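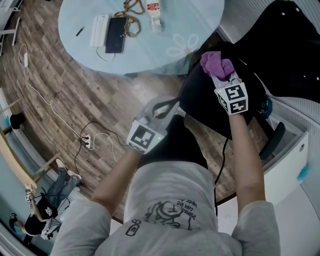

Page last changed: March

Vetetti Cleaning Cloth, purple
Sold singly or in packs of 10

A black fabric office chair is a machine for collecting white specks. You buy it in black so it won't show the dirt, and then it shows you every crumb, every bit of lint and whatever was on the cat. The specks like the top of the backrest best, right where a visitor's eye lands.

The Vetetti is a cloth. We could call it a system, and our supplier at Emlow has asked us to, but it is a cloth. It has a short nap that grabs lint off woven upholstery, it folds small, and it comes in purple because purple is the color they make it in. Scrunch it up and go at the backrest by the handful. Folding it neatly into quarters also works and takes longer.

What it does well

Dust, lint and dry crumbs on fabric seats and backrests. Padded armrests, which are usually dirtier than the rest of the chair and get skipped. Smooth tabletops, including the glossy kind with a decal, as long as you move the phone, the pen and the water bottle first. (Cleaning in a ring around the bottle is popular in our own office. We don't recommend it.)

What it does badly

Coffee that has been there since last year. Chewing gum. Pet hair that has been properly sat on -- for that you want the Uson rubber brush, two shelves over, and some patience. It will not fix a squeak, though people do write in.

How to use it on a chair

Start at the top of the backrest and work down, so what falls lands on a part you haven't done yet. Short strokes, one direction. Put your free hand on the chair or it will roll away from you. Shake the cloth out over a bin when it stops picking things up. For marks, dampen one corner, dab, and leave the chair alone until it dries. Sitting on it to check is how you get a second job.

Details

Size: 10 inches square
Color: purple
Wash: warm, with other cloths, no fabric softener
Dry: low heat or on a line
Rated by the maker for 50 washes. Ah-rin Ban in our returns department stopped keeping track of hers at 78, and it looks terrible and still works.

Packs

Single cloth
Pack of 10
Office carton of 50, for people who have lost an argument about who cleans the chairs

Goes with

Chae upholstery spray, unscented. The scented one has been dropped from the range after comments.
Uson rubber brush, small.

Returns

Unused cloths can come back in their wrapper. Used cloths are yours. We had 700 of these in the warehouse at the last stock check, so if the page says sold out, it's the page -- send us a note and we'll put the order through by hand.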